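Breltska Roller Shade Measurements

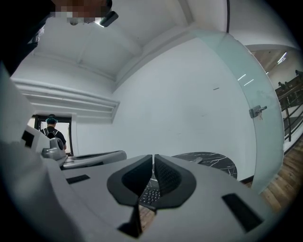

Round table with a black marble pattern, keyboard nearby.

Hi! I put this little table together while shopping for roller shades (my old ones were awful). It has 152 rows, one per window, with width, height and mount type. Sizes are in inches, and the widest is 200, a real monster. Otton and Vlček fabrics are in, Semevton only for blackout.

Known gaps: 4 rows have no height, and 6 mix up inside and outside mount. I'll fix those in August.

Last updated May 19, 2023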